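Tremora Guidelines (robotic suturing practice)

The Tremora Guidelines are a set of good-practice rules for suturing with robotic surgical instruments, first issued in January by the Aerts training center in Clotska and kept up, rather lovingly, by the people who teach there. They run to 31 pages, and most readers find them friendlier than they expect!

Scope

The rules cover needle handling, thread length and the care of tissue. They ask the operator to hold the needle with the driver jaws, follow its natural curve through the tissue, and keep both instruments in view whenever either one is moving. Thread for interrupted stitches is to be cut before use (the usual length is 126 mm), and each knot is finished and trimmed before the next stitch is begun.

Adoption

Jusus, a neighboring teaching hospital, took up the guidelines with 3 small changes, all of them to do with how long the cut tails may be. Trainees there complete 70 supervised stitches before moving on to longer closures. 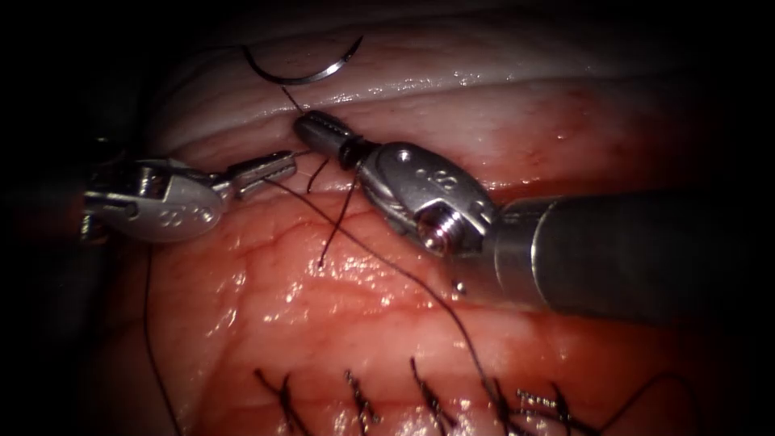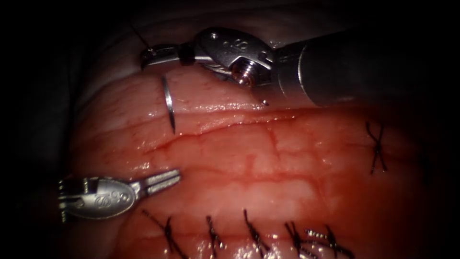 Robotic suturing with a curved needle and dark thread; completed interrupted stitches run along the bottom of both views.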